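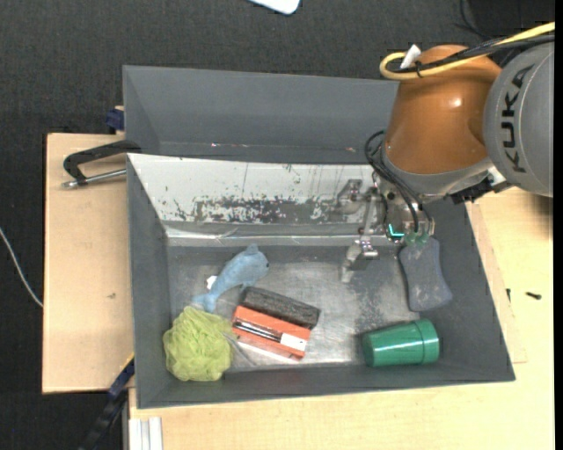

Mal-soon Na wrote in after the July issue to say that we were too hard on Trelano, and that a planner able to clear a mixed bin without a single model of the objects in it deserves better than a shrug. Her note ran to two pages. The part that stuck with me was her claim that "grasp ranking is basically solved, and what's left is plumbing."

I'd like to believe that. I spent part of last month reading the logs Trelano released with version 3 of its picking stack, and I came away thinking the plumbing is most of the job.

Start with the headline figure. The release notes report 1456 attempted picks and a success rate that looks very good on a slide. What counts as an attempt is set in a config file, and by default an attempt begins when the planner hands a trajectory to the arm. If perception returns no candidate, or the planner times out, the cycle is logged as a "skip" and drops out of the total. There are 444 skips in the same logs. I put those back in and the number came down to something I'd call decent.

Obaidul Mridha, who maintains the planner, told me the split is deliberate. "A skip costs you a re-scan. A bad grasp costs you a stopped cell," he said. Fair enough, and I wouldn't want the two lumped together in a bug report. But a customer paying for throughput waits through both, and the re-scan takes 300 milliseconds before any planning starts again.

Then there's the matter of which things get skipped. A plush toy gives the depth segmenter a nice fat blob and the ranker is happy. A mesh bath sponge with a cord trailing off it is a different problem: the netting comes back as noisy depth, the cord often doesn't make it into the mask at all, and the collision checker then plans as if it weren't there. A smooth plastic cup on its side throws highlights. Put something soft up against a bin wall and you've also got the approach angle to worry about, and the wrist, and the hoses hanging off the wrist, which the stock collision model treats as a single capsule.

That capsule bothers me more than the learned parts do. It is padded so heavily that valid grasps near the walls get thrown out, and the logs give the reason as "no feasible approach." Na-rae Hwang tried a tighter hose model on her branch and got almost 100 of the skips back on replay. Replay isn't a running cell, as she was quick to point out, and a hose doesn't hold the shape you drew for it.

What I'd ask for before the next release is pretty dull:

- skips and failures in the same table, with the time each one cost
- the reason code split into perception, reach and collision
- the bin contents listed for every run, so the rest of us can try the same mix

Mridha says the second item is already merged. The first is "under discussion," and I've been around long enough to know how that usually goes. Mal-soon has offered to rerun my numbers with her own scripts, and I've sent her the config I used.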